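Losoldale kerbside pickup goes to bookings only

Updated 31 October 2023

The open-slather hard rubbish week is finished in Losoldale. Council voted last night to scrap the annual kerbside pile and move every household to booked pickups, starting in March. Contractor Kodby keeps the trucks. The tip shop on Radura Road stays, with longer hours and a new drop-off bay around the side.

Each household gets 2 free pickups a year. After that it's $20 a go, same price for a single chair or a full load. Units and flats count as households in their own right, which was the big sticking point last time this came up. Owners had wanted one booking per building. Didn't happen.

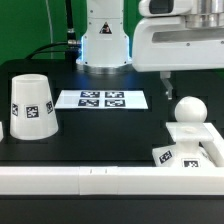

Council says the old system had become too expensive to clean up after. Piles going out a fortnight early, piles picked over and left across the footpath, cars coming in from other shires with trailers. Last round the crews logged 300 dumped mattresses, a lot of them outside addresses that had no idea where they'd come from. Mattresses will still be taken under the new rules but have to be listed on the booking, and wrapped if it's raining.

Not everyone is happy. Public gallery was full for the vote and it got noisy. The main complaint from residents was that hard rubbish week is half the fun of living here, and a good share of the furniture in the share houses near the station came off somebody's nature strip. One speaker had furnished an entire sleepout that way. Others raised the cost for renters who move more than once in a year and could burn through there free pickups before winter.

A motion to keep one open weekend in spring was lost by a single vote. A second motion, to let tenants start fresh with a new set of pickups when they change address, got up with no argument. Proof of the new lease will be needed. A power bill won't do.

How it'll work. Book online or by phone, get a date, put the pile out the evening before and no earlier. Keep it off the footpath. Metal in one heap, everything else in the other. Maximum size is roughly a box trailer load. Anything bigger gets left with a sticker on it and the household has 20 days to shift it before a fine goes out. Council would not say last night how big the fine will be, that goes to a seperate meeting.

Not accepted: paint, gas bottles, tyres, car batteries, asbestos, bricks and soil, food scraps. Fridges are fine with the doors off. TVs and computers are fine too but go on the truck last so please put them at the end of the pile nearest the driveway.

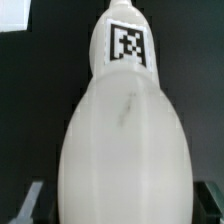
A white item with a black-and-white square on the front.

The tip shop side of it got less attention but may matter more to the bargain hunters. Under the new contract Kodby has to set aside anything in decent nick for resale, where before it all went in the crusher together. Furniture, bikes, tools, kitchen stuff, toys. Crews will make the call at the kerb. If you want something crushed and not sold, say so on the booking form, there's a box to tick.

Shop hours go out to six days a week, closed for stocktake on the seventh. Which day that is hasn't been settled. Prices stay where they are for now. Electrical goods get tested and tagged before sale, and cots and child seats won't be sold at all.

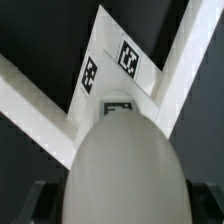

The Radura Road entrance is going to be a headache in the meantime. Works on the new drop-off bay close the left lane, and the weighbridge queue already backs up to the roundabout on a fine weekend. Detour signs are up via Amato Street. Locals there have asked for a speed hump before any of this starts and been told it's under consideration, same answer as last year.

Bookings open before the changeover, exact date to come. Phone line will be staffed during business hours and there'll be paper forms at the library for anyone not online. Letters go to all households over summer. If you rent and the letter goes to your agent, ring council and they'll send another.

The final open hard rubbish week under the old rules has already been and gone. Anything on the kerb now is treated as dumping. Rangers are out, and they have been knocking on doors in the streets behind the footy oval.

Green waste isn't affected. Neither are the ordinary bins, though the collection calender is being reprinted to put everything on one page. 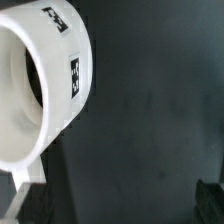
Can I give one of my free pickups to a neighbour?

Pickups stay with the address and can't be swapped or sold. Two households can share a booked truck if both piles are out front of the same property, but it comes off the count of whoever made the booking.

More on the fines once that meeting has been listed.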